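Teaching a Robot to Pick Up a Bottle, One Demonstration at a Time

The task sheet at Irnov fits on half a page. Bottles lie on a green work surface. The robot approaches one, closes its hand, lifts, and sets it down. Each attempt is stored as an episode: joint positions, motor commands and video, all on a shared clock. The target for the current set is 526 episodes.

Nothing in the set is scripted. An operator drives both arms, and the learning system later fits its own behavior to the recordings. Irnov calls the project Drurutden. It runs in blocks of 50 episodes, and the layout of the bottles is changed between blocks so that the model does not learn a single fixed position. 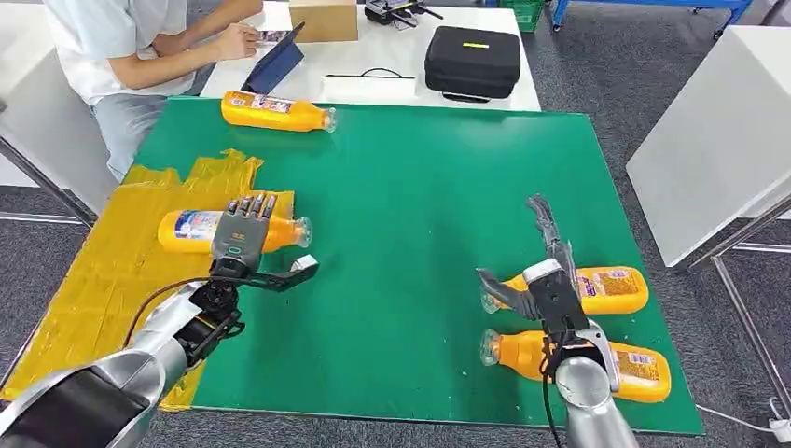
The view from head height, with four bottles on the board and one hand over the pair at right.

Layout matters more than volume, according to the project notes. Two bottles placed side by side are harder than two placed apart, as the fingers have to close on one without pushing the other. The direction of the neck matters too. A grasp that works with the cap pointing left may fail when the bottle is turned, and a model that has seen only one case will repeat the wrong approach with full confidence.

The head view gives the overall layout but loses detail once a hand covers its target. A second source, close to the fingers, fills that gap.

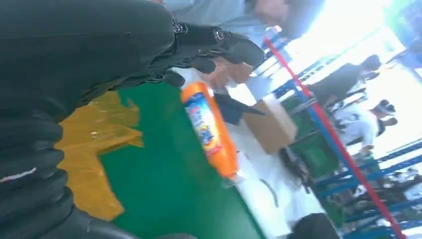 A wrist view of the same work. The picture is rotated, and it is stored that way.

Wrist video is not corrected before training. The rotation is constant relative to the hand, and the model handles it without help. Glare is a larger problem. Bright backgrounds push the exposure around, and Verschueren, the firm that checks the recordings, grades each episode for it. In the first block, 19 episodes were marked for review, most of them for dropped video and only 4 for a bad grasp.

People in the background are left in. The team at the Grudalthorpe site tried an early set against plain screens, and the resulting model lost accuracy when the screens came down.

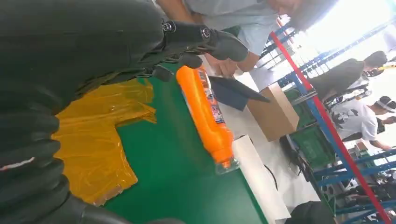
Fingers above the yellow plastic, with a bottle on its side next to it.

Failed grasps are kept under a separate label. Training on the first full set starts in October, and the test layouts will use bottle positions that appear in none of the recorded blocks.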